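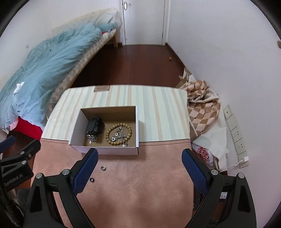 Mudarse a menos metros

Efa Prosser vivió 2 décadas en una casa con garaje, desván y un cuarto que la familia llamaba «el de los trastos». En abril firmó el alquiler de un piso de 65 metros cuadrados en la calle Cudska y tuvo que decidir qué se iba con ella.

Empezó por la cocina, y fue un error. Los cacharros de cocina se usan casi todos alguna vez al año, y cada uno pide una discusión. Al tercer día había llenado una sola caja y seguía dudando con la fuente del pescado.

Quienes se dedican a esto recomiendan el orden contrario: primero lo que está guardado y no se ve. En Kalero, una pequeña empresa de mudanzas del barrio, piden a los clientes que vacíen altillos y trasteros antes de la visita del presupuesto. El precio baja bastante. Un camión a medio llenar se paga casi igual que uno lleno, pero uno de menos se nota.

La ropa de cama ocupa más de lo que la gente calcula. Mantas, colchas y edredones llenan armarios enteros y pesan poco, así que sirven para proteger lo frágil durante el traslado. Los libros van en cajas pequeñas. Una caja grande llena de libros se rompe por el fondo en la escalera, y entonces hay que recogerlos peldaño a peldaño.

Con los muebles conviene medir. Prosser se llevó el aparador de su madre sin comprobar el ancho del pasillo y pasó la primera noche con él en el rellano. Lo acabó comprando Balogh, una tienda de segunda mano que recoge a domicilio, por menos de lo que ella esperaba. El sofá, en cambio, entró por la puerta con 2 centímetros de margen.

Queda lo que no tiene precio ni sitio: cartas, fotos, dibujos de los hijos. Prosser las repartió entre la familia en una comida larga — hubo peleas por un álbum — y guardó el resto en un armario. Otros alquilan un trastero. En Prodier, que los ofrece a las afueras, reconocen que muchos contratos se firman para unos meses y se renuevan durante años.

El piso nuevo tiene luz por la mañana y un balcón estrecho. Algunas cajas siguen cerradas en el dormitorio. Prosser dice que las abrirá cuando necesite algo de dentro, y de momento solo ha echado en falta el sacacorchos.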